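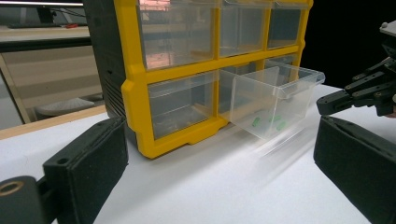 The parts organizer at Clulik, with a lower drawer partway out and three small green pieces inside.

News > Research > Manipulation

Clulik teaches grippers to open a drawer, then teaches them when to stop

December 4, 2018

The lab at Clulik has spent most of this year on a job that a bored six-year-old can do while looking at something else. You pull a small plastic drawer out of a parts organizer, far enough to get at what's in it, and you leave it there. You do not pull it all the way out and shower the table with its contents.

The group's new report, written by Noémie Joly and Cristian Marulanda, deals almost entirely with that last sentence.

The method starts with people. An operator works the drawers with hand-held grippers, and a camera mounted on the tool records what the jaws see. Those recordings train a program that later has to drive a gripper by itself. None of this is new, and the authors say so on the first page. What they changed is how the recordings are cut up before training. Most groups feed in each pull as one long piece, from first touch to open drawer. Joly and Marulanda split every pull into a grip, a start and a stop, and made the program learn the stop as a separate skill with its own examples.

"We had a system that loved opening drawers," said Joly. "It was very good at it. It would open them right onto the floor."

The training set came to 240 recorded pulls, small by the standards of the field and large by the standards of anyone who had to sit there and do them. Much of that was Armindo Peixoto, who joined in March expecting to write software. He is thanked in the report for "patience," a word the authors evidently chose with some care.

In tests, each version of the program got 10 tries at a drawer it had not been trained on. The old way, with the pull learned in one piece, left the drawer open and still in its slot on 5 of them. With the stop learned separately, the count went up to 9. The tenth drawer came out entirely and, according to the log, "traveled."

Clear plastic is part of the trouble. A camera looking at a transparent drawer sees a front edge, some glare and whatever happens to be behind it, and has to work out from that how far the thing has moved. An earlier attempt used the drawer's outline to judge distance and did poorly under the ceiling lights. The current version pays more attention to the change between one moment and the next, and it seems to mind the glare less. The report is cautious about why. There is a paragraph on the subject that uses the word "may" 6 times.

Marlene Poirier, who works on grasping at Hatetti and had no part in the study, called the result useful and a little narrow. She would like to see it tried on other furniture. "Small drawers are light, they slide easily, and they have no opinions," she said. "Give it a kitchen drawer that sticks in wet weather and then call me."

Marulanda doesn't disagree. The next round will use organizers with stiffer drawers and heavier contents – screws have been mentioned, to no great enthusiasm from the people who would be picking them up. Closing the drawer again was left out of this study. The authors list it under future work, between a better wrist mount and a bigger table.

The report and the full set of recordings can be had from the lab on request. Killian Chevalier, who handles the requests, asks that people say in the first line which of the two they want, as the recordings take most of an afternoon to copy.

Related items
Hatetti gripper pads: the rubber question, again
Lecomte workshop posts its schedule, then a different schedule
Why folding a towel still takes so long
Davitz opens its grasping data to outside labs

Contact the news desk | Copyright 2018 | Back to top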